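Color, Shape and Arrangement – notes for the second session
Gandville Evening Studio, Room 136

Welcome back, and thank you for being so patient with the heater last time. Tonight we leave the fruit bowls of Murley's textbook behind and set up a still life from very ordinary things: tableware and toys, on plain white with black behind.

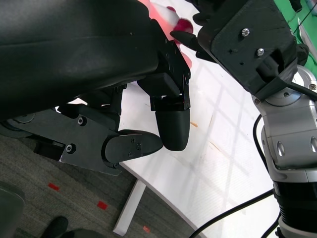 Before you draw a line, spend 3 minutes just looking. I know it feels long! Murley (page 100, if you have the older printing) calls this "resting the eye," and I've grown fond of the phrase. Ask yourself which color shouts and which ones whisper, and then look for the shadows – on a white table they are paler than you expect. 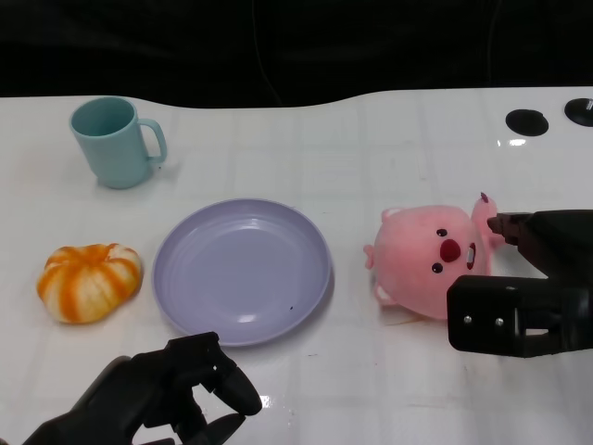

Fig. 2. Mug, plate and pink plush, with the plate left empty.

An empty plate is a lovely, quiet oval to practice on. Once something soft sits on it, though, the oval gets interrupted, and you'll have to carry the curve through in your mind. Draw the whole rim lightly first and erase later.

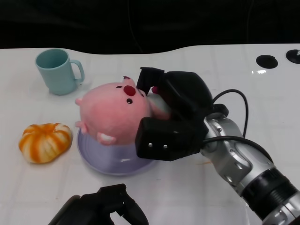

Fig. 3. The plush on the lavender plate; note the bright highlight on the glossy surface.

Now let things overlap and spill over the rim, as Appiah suggests in the reading.
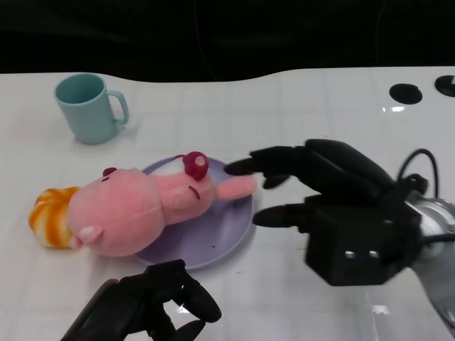
A small dark accent goes a long way in a group of pale colors, so place yours with some care. For next time, please bring two finished sketches and a soft eraser.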